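A written rule for shared workbenches is only as good as the moment at which it is applied. The draft code of practice that Clatum circulated in July runs to 81 clauses, and most of them concern fences, interlocks and stopping distances. These matter. Yet the code says very little about how the bench itself should be laid out before a task begins, and it is here that we would ask for a firmer text.

Our position is that every task should have a written start state and a written end state. The operator should be able to compare the bench with a sheet of paper and say whether the two agree. At Trelel, where 2,000 short handling runs were reviewed, 300 could not be judged at all - the record did not say where the parts were meant to finish.

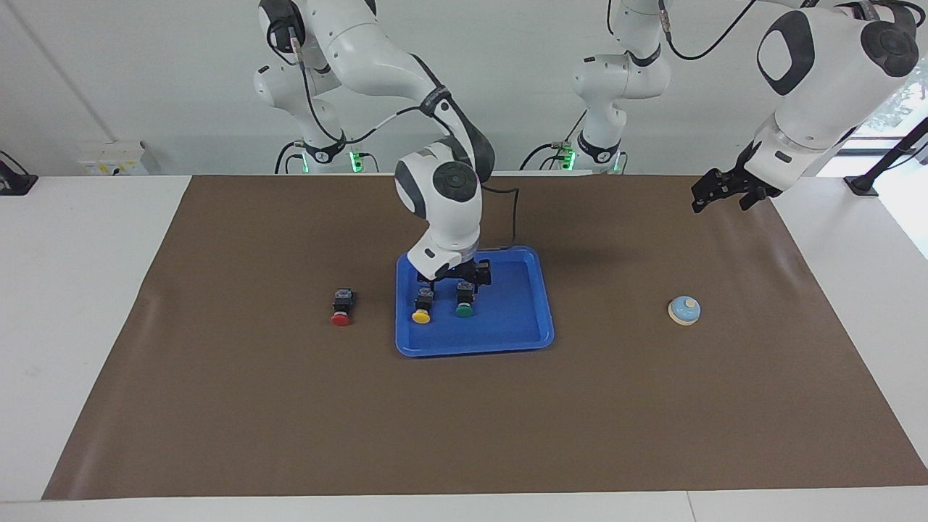 *Two-arm bench task: push-button switches with yellow and green caps in the tray, one with a red cap on the mat.*

A task of this size needs no more than a page. The sheet should name each part by colour, state whether it belongs inside or outside the tray, and say which arm may enter the tray and where the other is to wait. Items that play no part in the task should be listed as such or removed.

Some members have objected that this places a burden on small workshops. Wanpen Ratanaporn, writing for Esteban, put the cost at 20 minutes for each new task. We accept the figure and consider it modest. Clause 14 should be amended accordingly before the code is adopted.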